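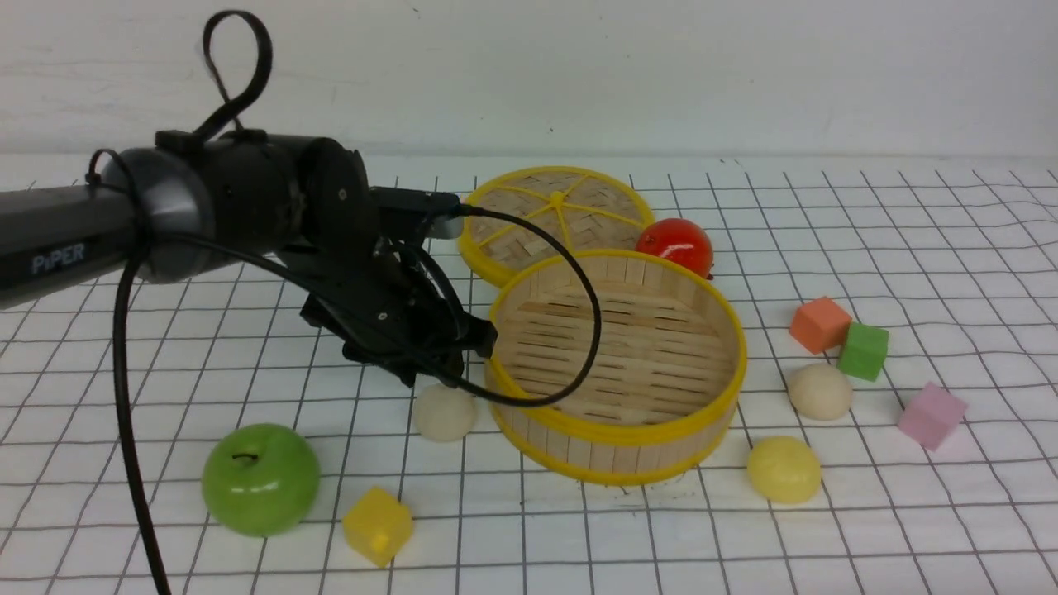

Figure 1. The PiPER arm at the rim of the steamer, with buns, foam cubes and fruit on the gridded tabletop.

Does It Know What a Bun Is?
Project report, June
Samran Wiriya

1. The question

Our arm is good at putting buns in a steamer. By the time I joined the project it had a policy trained on 182 demonstrations, and everyone in the lab was pleased with it. I was given the job of finding out whether the policy had learned "put the buns in the steamer" or only "put whatever is nearest in the steamer." These look identical as long as you are careful to leave nothing but buns on the table, and the earlier tests had been very careful.

2. Setup

The task is called Nendow in our records, after a snack counter near campus. The instruction is always the same: place every bun in the basket and leave everything else alone. Everything else means foam cubes, an apple and a red ball that has been mistaken for a tomato by two visitors and, more often, by the policy. The lid lies on the table during trials. Closing the steamer is a separate task and, I am told, somebody else's thesis.

The printed grid is for resetting the table between trials. I had a sheet of start positions and put each object on its square by hand. The policy is never told about the grid and gets no coordinates from it.

I compared 2 policies. Giramwood is the original, trained only on tables with buns. Prakance is the same network trained on the same number of demonstrations, with 100 of them replaced by new ones recorded with distractors in view. I recorded all 100 myself. My wrist has opinions about this.

3. Procedure

Each policy got 16 trials, using the same start positions for both. A trial counted as a success if all the buns ended up in the basket and nothing else did. A bun balanced on the rim was a failure. I wrote that rule down before starting, and I regretted it by mid-afternoon.

4. Results

Giramwood succeeded in 3 of its 16 trials. Its most common error was the pale yellow bun's nearest rival, the yellow cube, which it delivered to the basket with great confidence and a very clean grasp. It never picked up the green cube. I would like to call this understanding, but the green cube usually started farthest from the basket.

Prakance succeeded in 11 of 16. Of the five failures, three were dropped buns and one was a bun on the rim. In the last, it lowered the gripper over the red ball, stopped, and stayed there until the time limit.

5. What I would and would not claim

Distractors in the training data helped on this table with these objects. I can't say the policy knows what a bun is. It may have learned that cubes have corners and that bright things are trouble. A white foam cube would be a fair test, and so would a badly squashed bun.

Sixteen trials each is also a small number. I had planned more, but the arm was booked from 6 p.m. by the Sitthichai project, and they do not share.

6. Next steps

Rerun both policies with the start positions shuffled, so that distance from the basket and object type are no longer tangled together. Add the white cube. Record the next set of demonstrations with a second operator, as Prakance currently approaches every bun from the left, exactly the way I do.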